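Marijke Vanhove has been answering other people's washing questions for so long that she no longer waits for the question. I had barely sat down in her kitchen in Trerley before she looked at my jumper and said, "Sixty degrees, was it?"

It was forty. She did not believe me.

Her column on household linen began as a favour to Gerrit Smits, who had half a page to fill in the parish newsletter one February and no adverts to put in it. "He wanted 400 words on pillowcases," she says. "I gave him 2742. He printed 70 of them, and those were the wrong ones."

The letters came anyway. Most were about towels. Readers wanted to know why theirs had gone stiff, and Vanhove told them, with what she calls tact and Smits calls something else, that they were using too much powder. "People pour it in like gravy," she says. "Half the cup. Then half of that." 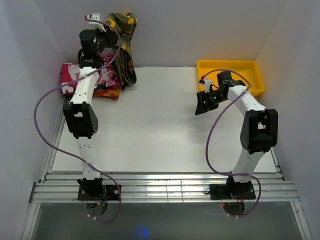
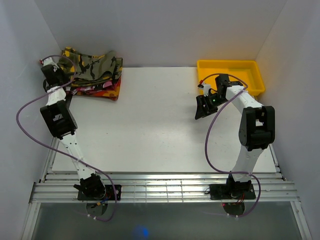
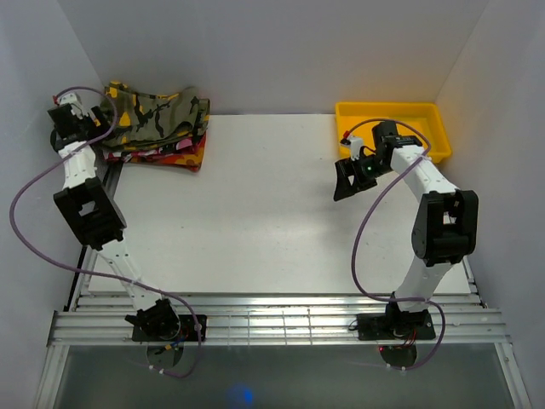 **Filed under: Home & Linen**

On folding she is less strict than her reputation. She has no view on thirds versus quarters — "I have a view, but I've been asked to stop giving it" — and she thinks fitted sheets should be rolled up and shut in a drawer. Her late aunt ironed dusters. Vanhove regards this as a warning.

What does annoy her is fabric softener, which she has kept out of the house for years. Her neighbour Toon Goossens swears by it. They have agreed to discuss only the weather, though he does hang his towels where she can see them.

I asked whether she ever gets tired of it all. She got up to look at the machine, which had eleven minutes left, and sat down again.

"Of the washing, yes," she said. "The letters I like. A man in Tillar wrote last month to ask if he could boil a tie."

And could he?

"He already had."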